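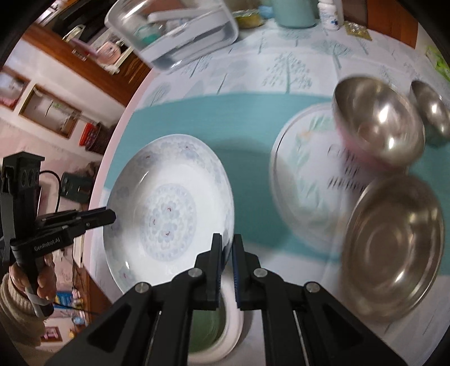
**What's in this dataset?** It's a table of public statements put out by the diocese of Zastmont on money, buildings and who gets appointed to what, one row per statement, typed up from the diocesan bulletin and the local press.

I started it as a list for my own use (I write a small newsletter on church politics) and it got out of hand! There are 3000 rows now, taken from 130 issues of the bulletin plus whatever the Gorska paper printed in the same weeks. Last full update: 4/16/21.

## Files

- `statements.csv` – the main table
- `people.csv` – offices and who held them, with start and end dates where I could find them
- `sources.md` – which issue each batch came from, and who typed it

## Columns in `statements.csv`

| column | what it holds |
|---|---|
| `id` | a number, never reused |
| `issued` | date on the statement itself |
| `printed` | date it appeared in the bulletin or paper |
| `office` | bishop's office, chapter, finance board, schools board |
| `topic` | `money`, `property`, `appointment`, `other` |
| `text` | the statement, as printed |
| `lang` | language it first came out in |
| `reply_to` | `id` of an earlier statement it answers, if any |

`issued` and `printed` can be weeks apart, especially in September when the bulletin takes a break and everything comes out in one fat issue. If you're plotting anything over time, please use `issued`. I made some very silly charts before I worked that out.

## How the topics were picked

By hand, by me, and then Ekua Aidoo went through the lot a second time and argued with me about `property`. She was mostly right. A statement on the sale of the Jostia seminary is about money *and* property, but each row only gets one topic, so we went with whatever the first paragraph talks about. That rule is crude and it does push a few budget rows into the wrong pile (the roof appeal is the worst of them).

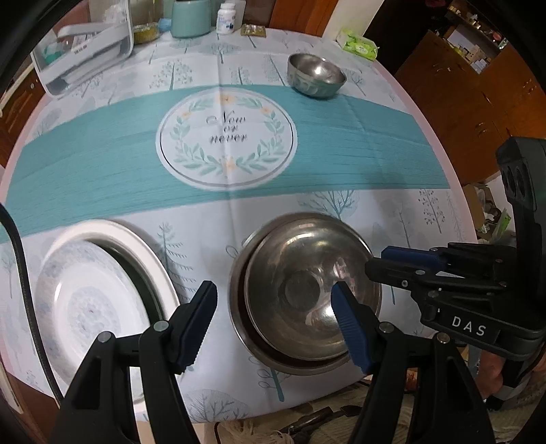
`other` is a real mess. It has pilgrimage notices in it, a long quarrel over who speaks for the chapter, and every message on national elections. I'd love to split it up, but I keep putting it off.

## Things to watch for

- Early rows were typed from photocopies, so expect odd spellings in names. Acheampong turns up three different ways in `people.csv`; treat them as the same canon.
- Blank `office` means unsigned. Don't fill it in from the wording, I tried and kept guessing wrong.
- `reply_to` is only filled in where the later text names the earlier one outright.
- The finance board's tables aren't here, just the words around them.
- Anything longer than 2000 words is cut at a paragraph break and ends with `[cut]`.

## Using it

The csv files are UTF-8 with commas, and line breaks inside `text` are kept, so open them with something that copes with quoted fields. My notes and labels are free to use with a credit. The statements belong to whoever put them out, so quote them sensibly and check the printed copy before you publish anything that could upset someone.

Spotted a mistake? Open an issue with the `id` and the page it's on. Corrections go in with the next batch.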